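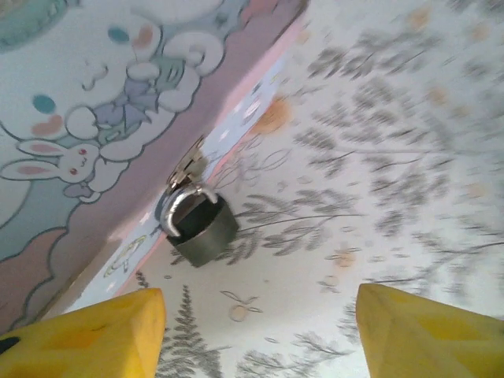
A pink storage box with cartoon artwork on the lid and a small padlock on its metal hasp.

Janitz Opens Keepsake Storage Program to Families in Rasindale

RASINDALE, November – Janitz, the household storage retailer, today announced the opening of its Keepsake Storage Program at the Sorneck community center. The program will provide lockable boxes to children who share a bedroom or who are preparing to move.

Up to 3,900 boxes will be made available over the winter, in a range of printed designs. Each is supplied with two keys, one for the child and one for a parent or guardian.

"Children value a place of their own for letters, stickers and small toys," said Noreen Nic Aodha, program director at Janitz. "A box that closes and locks gives them that place, even in a crowded room."

Families may collect boxes from the center's main hall between 10 a.m. and 4 p.m. Proof of address is required. Schools wishing to place a group order should apply in writing to Alfie Goodall, Schools Liaison.

The program extends a pilot held in Matei, in which 42 households took part.

Media contact: Bianca Mocanu, Janitz Press Office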